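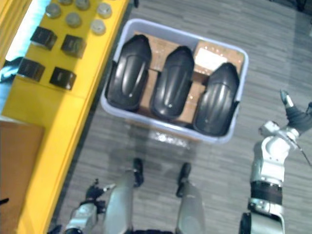

2/15/24
Posted by Montserrat Nava, Vorna shop notebook

Coffee is cold already and I haven't touched the Palacios paperwork, so let me get this down while I remember it. We are still on the black shells, the long curved ones, and the job for the humanoid is still the plainest job in the building: tub on the floor, yellow table beside it, shells from one to the other. Estrella Magaña did that by hand for two years (and never complained, bless her, though her back did), and I wanted her opinion on how it's going before I wrote down mine.

Her opinion, it turned into a long talk! She says the lifting isn't what she misses or doesn't miss. What changed is the rhythm of the day. She used to look each shell over while it was in her hands, both ends and the ridges, without thinking of it as inspection at all. Now she comes to the table after they're laid down and has to remember to look. We had 325 through the cell last week and she pulled 2 for scuffs, both found later than she would have found them before. So I've put checking on her sheet as a proper task with its own time, and I should have done that back in July when we first drew up the plan.

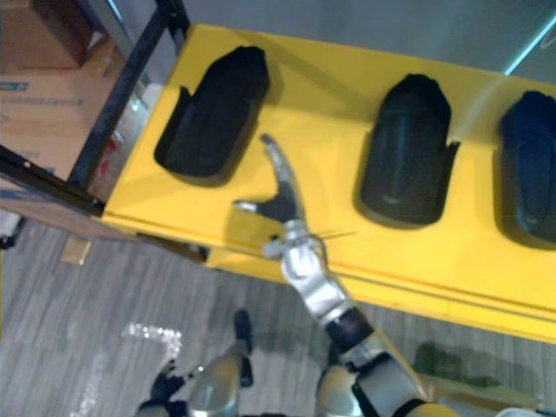
Spacing on the yellow table is the other thing. Estrella likes a good gap between one piece and the next so she can get her fingers in from either side, and the gripper wants a gap too, so for once everybody agrees. I'm leaving it alone until we've done 200 more.

She also asked, a bit shyly, whether she could learn to change the routine herself instead of waiting for me to come back from the Mornis side. Well, of course! We sat down with it after lunch and she had the first edit saved before I'd found my glasses. I'd like her pay grade looked at if this is going to be part of her work, and I'll bring it up when we go over the Palacios hours.

Still to do: more light over the tub, and a stool of the right height for Estrella's checking.

4 comments | 11 shares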